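14 August 2025
By Cameron Forsyth

The housing office in Clilton opens at eight, and by then there is usually a line down the stairs. Noemi Zamora has run the resettlement desk there for six years. In March the state changed how newly arrived families are placed in rental housing, and the work her office does changed with it.

Under the old arrangement, families were given a furnished apartment and the agency held the lease for the first year. Now the family signs the lease from the first day, and the agency pays a deposit and up to 18 weeks of rent. Zamora says the idea was sound. Landlords were tired of dealing with a middleman, and families wanted their own names on the mailbox.

"What we didn't get was time to prepare people," she said. "Somebody lands in the country, and four days later I'm asking them to sign a 33-page document in a language they can't read. I can have an interpreter read it out loud. That doesn't mean they've understood what happens if the boiler breaks."

Her office covers Clilton and the smaller town of Plositz, half an hour east by bus. Since the rules changed it has placed 36 families. Some came after years in camps, others from cities where they had owned homes and businesses. Zamora said the second group often finds the lease harder.

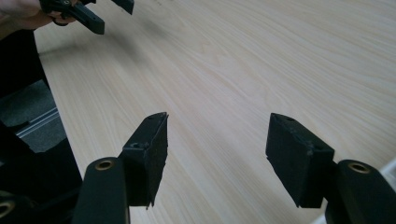 "They ask better questions, and I don't have answers for all of them," she said. "A man who ran a building company asked me why the tenant pays for the water and the landlord picks the plumber. I told him to write it down and we'd ask at the next meeting with the state."

That meeting has been put off twice. The state office says it is still collecting reports from local agencies and will review the program after the first full year. Zamora sent in her own report at the start of the summer. It runs to nine pages, most of them on rent.

The 18 weeks of support assumes that at least one adult will be working by the end of it. In Clilton that has been true for single people and for couples without small children. It has been harder for parents. The only evening English class with child care is in Plositz, and the last bus back leaves before the class ends.

Zamora has asked the bus company to move the last departure by 20 minutes. She has also asked the school to start the class earlier. Both said they would look at it.

"I've spent more of this year on a bus timetable than on anything else," she said. "If that bus moved, I think I'd have several mothers in work by winter. I can't prove it. But I've sat with them and gone through their week hour by hour, and the bus is where it stops working."

I asked whether the landlords had been difficult. She said they had not, for the most part. A few pulled out when the agency's name came off the leases, and a few new ones came in for the same reason. The largest of them, a family company that owns several buildings on Baxter Street, has taken tenants steadily and has not raised its rents. 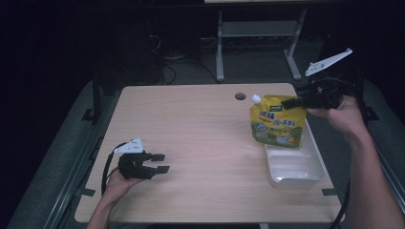 Rory Haldane sees it differently. He manages the Baxter Street buildings and said the owners had agreed to hold rents for one year only, and that he had told the agency so in writing. Repairs that used to go through the agency now come straight to his phone, often through a child who is translating for a parent.

"I don't mind the calls," Haldane said. "I mind that I get an eleven-year-old explaining a leak to me at nine at night. There should be a number for an interpreter, and the state should pay for it."

Zamora agrees with him about the phone line. She had one, paid for out of the old budget, and it took 1004 calls in its last year. The money for it was moved into rent support when the program changed. Local agencies were told they could apply for it again under a separate heading, and hers did. The application is pending.

In the meantime, two of her staff take calls on their own phones in the evenings. She does not like the arrangement and has told them they can stop at any time. One of them, Hanne Bergmann, has kept a log of the calls since spring so there will be something to show if the application is turned down.

"Most of it is small," Bergmann said. "A letter came and they don't know if it's serious. Usually it's the electric company. But I had one that was a court notice about a parking fine on a car the man had already sold, and he'd had it on the kitchen shelf for three weeks. He thought it was an advertisement."

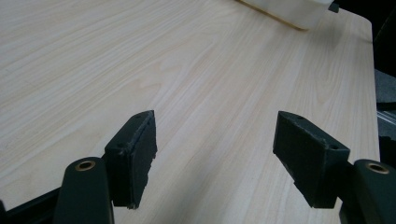 There is also the matter of where people go after the first lease. Zamora expects some families to leave for bigger cities, as they did under the old system, and she does not count that as a failure. She would like to know where they end up, though. The agency's duty to follow up now stops when the rent support does, and after that a family can move without anyone writing it down.

She has started asking people to send a message if they change address. Some do. One family that moved away in June sent her a photo of their new front door and asked whether she could recommend a dentist there. She couldn't, but she found an agency in that city that could.

Before I left she showed me the lease the office now uses. Beside each section is a short summary in plain words, which her staff wrote over the summer and had translated into five languages. The page on repairs has been rewritten three times. The summaries have no legal force, and the state has neither approved them nor asked her to stop handing them out.

Her next signing was at two o'clock, with a couple and their three children who had arrived the week before. The interpreter was already waiting in the hall.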